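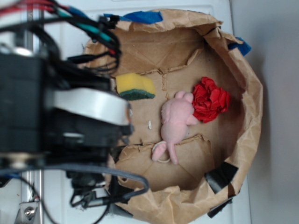 Papier kraft brun sur un plateau blanc.

Le sac en kraft mérite une fiche technique

Par Tyra Engebretsen, 22 mars 2021

Les cahiers des charges que je relis pour des acheteurs de la distribution contiennent presque tous la même ligne : « sac kraft brun, recyclable ». Aucun grammage, aucune indication sur la fibre, rien sur la résistance à l'état humide. Le même acheteur exige pour un film étirable l'épaisseur, l'allongement à la rupture et la tolérance sur la laize. Pour le papier, la couleur tient lieu de spécification.

Je soutiens que cette négligence coûte davantage, en matière et en argent, que le choix du mauvais matériau. Un sac trop faible est doublé en caisse. Un sac trop lourd mobilise de la pâte sans bénéfice pour celui qui le porte. Dans les deux cas, le bilan présenté au client repose sur une unité, le sac, alors que la grandeur pertinente est la masse de papier consommée par kilogramme de marchandise transporté.

Le cas de l'enseigne Rikero est instructif. Elle a remplacé son sac à fond carré par un modèle plus léger fourni par Eltach, et la documentation commerciale annonçait une économie nette de fibre. Le suivi interne, que j'ai pu consulter, portait sur 30 magasins. Dans 8 d'entre eux, ceux qui vendent le plus de produits frais, la consommation de papier a augmenté après le changement. La cause est banale : la condensation affaiblit le fond, le personnel de caisse le sait et prend deux sacs par précaution. Le rapport annuel n'a retenu que la masse unitaire.

On m'objecte que la norme existe et qu'il suffit de la citer. Les méthodes d'essai existent en effet, pour la traction, l'éclatement, la déchirure. Elles s'appliquent à un papier conditionné, à humidité contrôlée, prélevé loin des plis et des collages. Or un sac cède le plus souvent à la poignée ou au pli du fond, c'est-à-dire là où l'éprouvette n'est jamais découpée. Un essai sur produit fini, avec charge, secousses et fond humidifié, reste à la discrétion du fournisseur. Tarcísio Queiroz, qui a dirigé le laboratoire de la papeterie Gara, défendait déjà cette position auprès de ses clients et obtenait en général la même réponse : le prix d'abord, l'essai si le calendrier le permet.
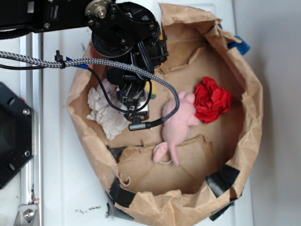

Reste la question du réemploi, où le discours est encore plus flou. Un kraft de bonne tenue se roule, se rabat, se replie, et il finit souvent dans un placard ou sous un évier à contenir autre chose que des courses. Cette seconde vie est réelle, mais elle n'est presque jamais mesurée. Les analyses comparatives lui attribuent un coefficient forfaitaire, choisi par le commanditaire, et ce coefficient suffit parfois à inverser le classement des solutions. Je ne vois aucune raison d'accepter dans un calcul de papier une hypothèse que l'on refuserait dans un calcul de structure.

La fibre recyclée appelle la même prudence. Chaque cycle raccourcit les fibres et réduit la résistance à la déchirure ; on compense par du grammage ou par un apport de fibre vierge. Afficher un taux de recyclé maximal sur un article qui doit porter une charge revient à déplacer la consommation vers la masse totale. Le cabinet Sumampouw, dont je partage rarement les conclusions, recommande de réserver ces pâtes au calage et aux intercalaires, et sur ce point son raisonnement est correct.

Je propose donc que tout marché de sacs en papier comporte au minimum le grammage avec sa tolérance, la composition fibreuse, la charge admissible mesurée sur produit fini et la valeur correspondante après exposition à l'humidité. Le taux de doublage en caisse devrait figurer dans le suivi du contrat, au même titre que les défauts de livraison. La collecte est simple : le rapport entre sacs sortis et tickets émis est déjà disponible dans les systèmes de gestion – encore faut-il que quelqu'un le demande au moment de renouveler le marché.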